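Two-arm assembly bench, multi-finger hands: what should our written rules cover?

Posted in Shop Practice

Idun Solheim
Joined September

We run a two-arm setup that places small blue pegs and blocks on a white board. Multi-finger hands on both arms, black table, black curtain behind. The work is slow and the parts are light, so for a long time we had no written rules beyond "stay back when it moves." Now the lab manager at our Sendville site wants one page taped up by the bench, and I have to write it.

What I have so far: one person runs the arms and one person watches. The watcher holds the stop button and does nothing else. Speed stays at the low setting whenever anyone is inside the floor tape. Nobody reaches over the board to straighten a part unless both arms are stopped.

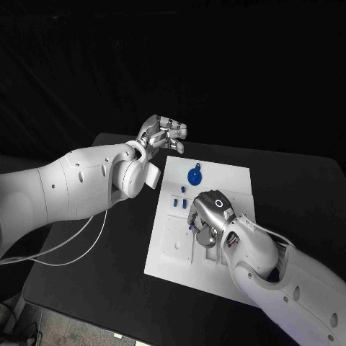
The part I can't settle is the last one. When a peg falls over, people want to just fix it and keep going. A full stop and restart costs us 3 minutes, and on a bad morning we had 11 of them. Some of the crew at our Drurby site use the software pause and reach in. They say the arms hold position and it has never been a problem. I don't like it but I can't point to a rule that says no.

Second thing is cables. Ours run outside the casing, hanging under the left arm and along the top of the right. Do you put cable checks on the same page or keep them in the maintenance log?

I've read the general guidance on robots working near people, and most of it seems written for bigger machines doing one fixed job. Two arms sharing one board means each arm can also run into the other, and I'd like the page to say something about that too. 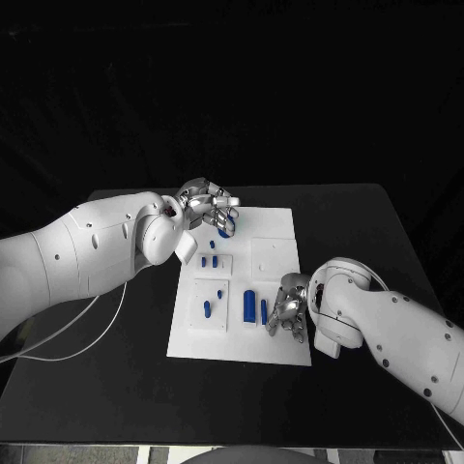 Dong
Software pause is not a safe stop unless whoever built the system has rated it as one and you have that in writing. On most setups the motors are still powered and a program can send a new command. Look it up in your manual. If it doesn't say, treat it as no.

What we do: hit the protective stop, reach in, fix the part, step back past the tape, say "clear" out loud, and the watcher resets. The person who reached in never does the reset. If 3 minutes is the trouble, find out where the time goes. Ours was mostly the arms driving all the way home before they would start again. We added a second restart position just above the table and got it down a lot. Have somebody go over a change like that before you use it, though, and redo your risk assessment afterward.

For arm against arm, write down which arm goes first when both need the same part of the board. We give each arm a side and only let one into the middle at a time. That is enforced in the program. The page just tells people what to expect.

Cables: both places. The page says look at them before power on. The log says who looked and what got replaced. Move each arm through its full reach at low speed with the cables on and watch for anything that pulls tight or catches.

Lurkell
just use a longer stick to fix the pegs lol. we have a plastic one, works fine

Idun Solheim
Dong, thank you. I checked the manual and the pause is listed as a program function only, so it's out. I'll put your reset rule in as written and ask Drurby to do the same.

Lurkell, a stick still puts your arm over the board if it's short, and if it's long you knock down the other parts. I'd want the arms stopped either way.

One more if anyone is still reading. How many people do you allow inside the tape? I wrote 2 but the trainer wants 3 when somebody is learning.

Dong
2. The learner takes one of the two spots and the trainer takes the other. The watcher with the stop stands outside the tape and doesn't count. Put the names on a sign-in sheet so there's no argument over who is watching.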